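Glenys Dunmore on the desk that runs her day

Glenys Dunmore has done the accounts for Gronstead, a small firm that sells garden twine, from the same table for eight years. She calls it the office. Her sister calls it the table.

"I bought a lamp with a place for pens," she says. "I own no pens. They leave." The round well in the lamp base has stayed empty, and she has stopped apologizing to it.

The clock is another matter. It has big white flip-style numerals and shows the seconds, a feature she has come to regret. "You sit down to do one invoice and watch a minute go by in pieces. Then you get up and make toast."

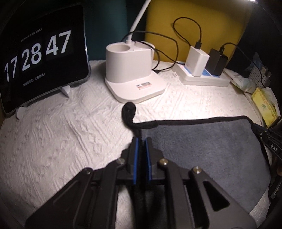 On cables

She is less relaxed about the wiring. A black cable loops behind the lamp, and the white power strip lies within easy reach, chargers and all.

"I bought clips once, a pack of 500," she says. "I used six - the rest are in a drawer with the instructions."

Would she hide the strip under the table? She looks at me as if I had offered to move the kitchen. "I'm not crawling on the floor to charge a phone. I did that in January."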